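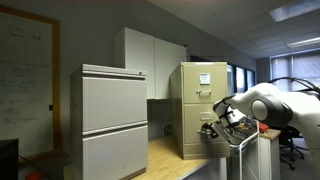
1/ Paper. A thread about paper, and how to stop losing it. I've moved three times (Plenberg, then Oral, now Undham) and every move I lost something that mattered. Birth certificate. Car title. The dog's rabies thing, twice

2/ Started fixing it in November. Mostly fixed now. Writing it down fast before I forget how, also tax time is coming and half of you are already complaining in my replies

3/ First thing, get it all in one spot. All of it. Kitchen pile, glovebox, coat pockets, the bag from the last move you never opened. I had seven bags. Mine sat in the hall for a week and I hated walking past them, which helped

4/ Don't read anything yet!! This is where I lost a whole Sunday. Found an old letter from the Plenberg landlord about the boiler, got mad all over again, did zero sorting

5/ Three piles. Keep forever, keep a while, gone. If you can't decide in 10 seconds it goes in keep a while. Move on

6/ Forever pile for me: birth and marriage stuff, passports incl. the expired ones, car title, house papers, diplomas, anything with a raised seal. It's a small pile. Smaller than I thought

7/ Keep a while: taxes, pay stubs, medical bills, insurance, warranties, receipts for anything that plugs in. How long for taxes depends on your situation, go look it up for your own case, I'm not your accountant. I keep mine longer than I need to and don't feel bad

8/ Gone: manuals (all online), bank statements I can pull up on my phone, coupons, takeout menus from Oral. I live two hours from Oral now. Why did I move the menus 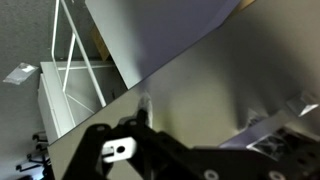 Undham, March 1, 2023

9/ Folders. Cheap plain ones, all one color. I did color coding in Plenberg and it lasted until I ran out of green and put the car stuff in blue, and blue was medical, and then blue was just everything

10/ Name the folder what you'd yell across the house. Mine says CAR. Not "vehicle – registration and maintenence." You will be looking for it in a hurry with one shoe on

11/ Nine folders total. CAR, HOUSE, TAXES, DOCTOR, TEETH, DOG, WORK, SCHOOL, WEIRD. Weird is the one that saves the system. Stuff from the county. A letter about a class action. The thing about my uncle's burial plot

12/ Teeth is seperate from doctor and I will not be taking questions. OK one question, somebody asked already. Different insurance, different card, different login, different phone tree. So, different folder

13/ Fat folder? Split it by year, not by topic. I tried splitting HOUSE into water, power, roof and then got a bill from the city with water AND trash on it and just stood there
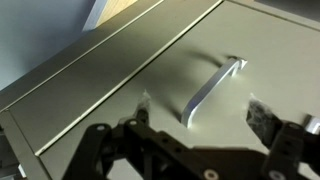
14/ Labels on drawers, cause the folders are no use if you open the wrong drawer every time. Sticky labels fall off on me or leave gunk when I change my mind, and I change my mind a lot. What works better is a tag on a loop of string. If your drawer has a bar pull like this one, silver, standing off the front on two little posts, the string goes right around the bar and you can swap the tag whenever. Knobs, not so great, the loop slides off. Write big

15/ Scanning. I scan the forever pile and taxes and that's it. Phone is fine, do it by a window. Tried to scan everything over Thanksgiving and burned out around the 2014 dentist bills

16/ Name the scan with the year first. 2022 car title. 2021 W2. Sorts itself. Do not leave it as scan_final_new(3), I have several of those and couldn't tell you what they are

17/ The originals you can't replace easy, get those into something that handles fire and water. Mine's a small box on the closet floor, some 20 bucks secondhand. Passport, title, birth cert. When the basement flooded on Vullurholm Street I was sleeping fine – ok not fine, but not about the papers

18/ Also tell one other person where the box is. And the key. I told my sister about the box and forgot to mention the key

19/ Shredding. Anything with your social or full account number. Small home shredders get hot and quit, so feed it a few at a time, take a break, come back. Or the library in Undham does a shred day in spring, check yours

20/ Keeping it up is the hard part, no trick for that. I have a tray by the door. Mail goes in the tray. Tray gets emptied when it's full or when I can't find a bill, whichever's first. Takes less time than the dishes

21/ Things I still haven't solved: kid art, birthday cards, ticket stubs, that one napkin. They're in a shoebox. The shoebox is full. Open to ideas

22/ Adding, for people moving soon: FOLDERS RIDE IN THE CAR WITH YOU. Not the truck. My Plenberg truck showed up four days late and the new place wanted proof of the deposit on day one

23/ Adding again, someone asked about warranties. I staple the receipt to the front page and toss the rest. Then once a year flip through and pull whatever you don't own anymore. I had paper for two microwaves ago

24/ ok dog needs out. If you've got a better name for WEIRD put it below, I have one blank tab left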